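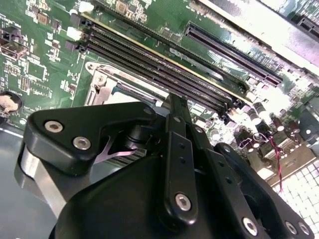 Figure 8.1 — Carte mère à circuit imprimé vert, avec sa rangée de connecteurs pour la mémoire.

Chapitre 8
La carte mère et les emplacements de mémoire

Au chapitre précédent, nous avons étudié l'alimentation et nous avons appris à couper le courant avant toute intervention. Nous abordons maintenant la pièce sur laquelle toutes les autres se branchent. La carte mère porte le processeur, reçoit la mémoire vive et conduit les signaux d'un composant à l'autre. Elle fait peur au débutant, car elle présente beaucoup d'éléments sur une petite surface. Il est donc utile de commencer par une zone facile à reconnaître, celle de la mémoire.

Objectifs du chapitre
À la fin de ce chapitre, l'élève sera capable :
— de repérer les connecteurs de mémoire sur une carte qu'il ne connaît pas ;
— de lire le tableau des configurations dans le manuel de la carte ;
— de retirer une barrette et de la remettre dans le bon sens ;
— de rédiger une fiche d'intervention.

Matériel
Un poste d'atelier ouvert, un bracelet antistatique, une barrette compatible et le manuel de la carte. Les exercices sont rédigés pour la carte d'étude Ploniver, mais ils conviennent aussi à la carte Zudow, dont le manuel est reproduit en annexe. Prévoir 25 minutes pour la première manipulation.

8.1 Reconnaître les connecteurs DIMM

Les connecteurs DIMM sont des supports longs et étroits, placés parallèlement les uns aux autres. Sur la figure 8.1, ils sont noirs et forment une bande qui traverse la carte en diagonale ; un mince trait jaune longe le connecteur extérieur. La couleur des supports varie selon les fabricants. Elle peut indiquer les canaux de mémoire, mais cette convention n'est pas la même partout, et l'on consultera toujours le manuel avant de choisir un emplacement.

À l'intérieur de chaque support se trouvent de petits contacts métalliques. Ils touchent les pistes dorées de la barrette quand celle-ci est bien enfoncée. On ne doit jamais les toucher avec le doigt, ni y introduire un outil.

Chaque support possède aussi un détrompeur, c'est-à-dire une petite séparation qui correspond à l'encoche de la barrette. Si la barrette ne descend pas, on la retire et on vérifie son sens — il ne faut pas appuyer plus fort.

Vocabulaire
Barrette : petit circuit imprimé qui porte les puces de mémoire.
Canal : chemin par lequel le contrôleur échange des données avec la mémoire.
Verrou : levier situé à une extrémité du support, qui maintient la barrette.

Avant de passer à la section 8.2, relisez les consignes de sécurité de la page 108 et mettez votre bracelet.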